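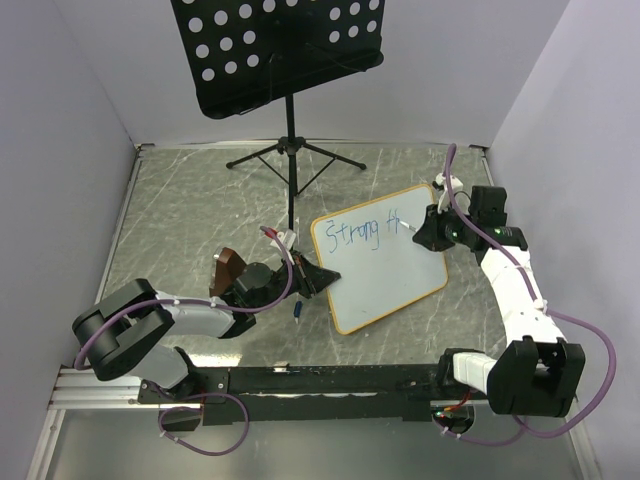
홈 > 제품 > 그리퍼·핸드 > 비교 테스트 > 문의 > 장바구니

Lorkar 소형 그리퍼 세트 (양팔용 / 좌우 패드 선택)

재고 있음. 8월 입고분. 주문 후 조립 발송.

급하게 올립니다. 상세 스펙표는 정리되는 대로 교체 예정이고 일단 써본 내용 위주로.

양팔 셋업에 물려서 쓰는 소형 그리퍼입니다. 서보 구동 경량 팔에 맞춘 물건. 좌우 따로 주문 가능, 패드도 따로 고를 수 있음. 기본은 검정 핑거, 옵션은 갈색 각진 패드. 둘 다 나사 네 개로 교체.

비교 대상은 Skonia 평행 그리퍼랑 Tomić 2핑거. 같은 팔, 같은 컨트롤러, 같은 레일에 달고 돌렸습니다. 작업은 마커 필기 하나로 통일. 한쪽은 마커 잡고 쓰기, 다른 쪽은 뚜껑 담당. 작은 화이트보드를 상판에 눕혀놓고 "Strong th"까지 나간 게 맨 위 컷. 끝 글자 흐린 건 필압 문제입니다. 아래 필압 항목 참고.

테스트 조건
- 그리퍼당 시도 46회
- 보드는 고정 안 함, 살짝 틀어진 상태 그대로
- 마커는 시중 보드마카, 청색
- 카메라는 위에서 내려다보는 것 한 대 + 손목 쪽

결과 (간단히)
Lorkar: 46회 중 마커 놓침 두 번. 둘 다 뚜껑 빼는 순간. 쓰는 중에 돌아간 적은 없음
Skonia: 힘은 제일 셈. 대신 마커 몸통이 패드 안에서 돌아요. 획이 길어지면 글자가 오른쪽으로 눕습니다
Tomić: 열고 닫는 거 빠름. 뚜껑 작업은 이게 나음. 근데 필기는 떨림이 좀 있어서 추천 안 함

무게는 Lorkar 154g, 핑거 포함. 손목에 달았을 때 팔꿈치 서보 온도가 덜 올라가는 게 체감됩니다. Skonia는 장시간 돌리면 중간에 쉬어줘야 했음.

필압
이게 제일 골치. 보드가 눕혀져 있으니까 팔이 위에서 누르는 방향인데 조금만 떠도 글자가 흐려지고 조금만 눌러도 보드가 밀립니다. 소문자로 갈수록 획이 짧아서 더 심함. Lorkar는 핑거가 약간 휘어서 어느정도 먹어주는데 그래도 뒤로 가면 흐려져요. 높이 보정 스크립트 같이 드립니다. 기본값으로 쓰지 마시고 보드 바꿀 때마다 다시 잡으세요.

갈색 패드
마찰 더 좋음. 뚜껑처럼 짧고 동그란 거 잡을 때 차이 남. 필기 쪽 팔에는 굳이. 각진 모양이라 마커가 기울어 물리는 경우가 있었습니다. 필기 쪽은 검정, 반대쪽은 갈색. 이 조합으로 제일 많이 나갑니다.

케이블
긴 케이블 쓰세요. 팔꿈치 접을 때 짧으면 당깁니다. 위로 한 바퀴 여유 주고 느슨하게. 타이로 꽉 묶었다가 커넥터 빠진 적 있음. 동봉 케이블은 여유있게 잘라놨습니다.

컨트롤러
Cliltstead 보드에서 확인 완료. 주기 200Hz까지 문제 없었고 그 위로는 안 해봤음. 다른 보드 쓰시는 분은 주문 전에 꼭 문의 주세요. 핀 배열이 달라서 그냥 꽂으면 안됩니다!!

구성품
그리퍼 본체 1
핑거 한 쌍 (검정 또는 갈색)
손목 브라켓
케이블
나사 23개 (여분 포함)
설명서는 파일로 보내드림. 종이 없음

교환은 미사용품만. 핑거 장착 흔적 있으면 어렵습니다. 서보 불량은 당연히 교환.

견적서·세금계산서는 주문 메모에 적어주시면 됩니다. 오후 4시 이전 결제건 당일 조립 들어감니다. 대량은 전화 말고 메일로 부탁드려요.

댓글 4

Declan Wragg
패드만 따로 살 수 있나요? 본체는 이미 있고 갈색만 한 쌍 필요합니다.

└ 판매자
됩니다. 옵션에서 '핑거만' 선택하세요. 나사 포함이에요

Lorna Tiongson
저희도 Skonia 쓰는데 마커 돌아가는 거 똑같아요. 패드에 고무 테이프 감으니까 좀 낫긴 한데 며칠 지나면 밀려서 결국 다시 감습니다. 얇은 마커로도 테스트하신 거 있으면 올려주세요.

Cúc Tô
높이 보정 스크립트 받았는데 왼팔 오른팔 부호가 반대로 들어가 있는 것 같습니다. 바꾸니까 잘 돼요. 확인 부탁드립니다.

관련 상품
Tomić 2핑거 그리퍼 (뚜껑·소형 부품용)
Skonia 평행 그리퍼 본체
Cliltstead 컨트롤러 보드
Lorkar 교체용 핑거, 갈색 각진형
손목 카메라 브라켓
양팔용 베이스 레일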